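Care and Storage of Game Controllers, Consoles and Discs

The Suder Community Library lends consoles, handheld systems and games to members for home use. The following tips are issued with each loan and may be applied equally to equipment that members own. Questions should be directed to Suryani Goh at the Games and Media Desk.

Placement of the console

Place the console on a hard, level surface with open space on all sides. Carpets, bedding and sofa cushions block the vents and should be avoided. A closed cabinet is suitable only if the door is left open during play. Do not stack a second device on top of the console, and do not stand it upright unless the maker supplies a stand for that purpose.

Dust

Switch the console off at the wall and allow it to cool before cleaning. Wipe the outer case with a dry microfiber cloth. Dust in the vents may be lifted with a soft, clean paintbrush or drawn out with a vacuum cleaner on its lowest setting, held a short distance away. Household sprays must not be used on any part of the console. Members should not open the case of a loaned system for any reason.

Controllers

Remove the batteries or unplug the controller first. Dampen a cloth slightly with water, wring it out well and wipe the grips and the face. Dirt that collects in the seam between the two halves of the shell can be loosened with a wooden toothpick moved along the seam without pressure. For the area under the thumbsticks, use a cotton swab with a very small amount of rubbing alcohol and let the controller dry fully before it is used again.
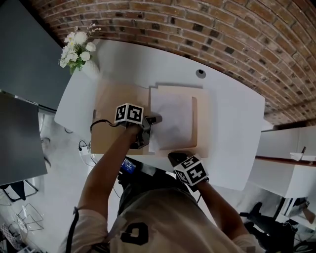
Sticking buttons are most often the result of spilled drinks. Press the button repeatedly while working a barely damp swab around its edge. If the button still fails to return, report it at the desk. Ghislain Nguyen handles all controller repairs, and members are not charged for ordinary wear.

Discs and cartridges

Hold discs by the outer edge and the center hole. Wipe from the center straight out to the edge, never in circles. Toothpaste and furniture polish are sometimes recommended for scratches; the library does not permit either on loaned discs. Cartridge contacts may be cleaned with a dry cotton swab. Blowing into a cartridge leaves moisture on the contacts and should be avoided.

The lending collection now holds 1,878 discs and 853 cartridges. Please check that the correct game is in the case before returning it.

Cables

Coil cables in wide loops and fasten them with a fabric strap. Do not wrap a cable tightly around a controller, as the wire inside will weaken near the plug. Label both ends of each power cable with masking tape if several systems share one outlet strip.

Storage between uses

Save files should be backed up before a system is put away for a long period. Take disposable batteries out of controllers. Rechargeable controllers should be stored partly charged and topped up every 3 months. Keep all items away from radiators, windows and damp basements.

Loaned systems are due back at the Games and Media Desk by closing time on the date printed on the receipt.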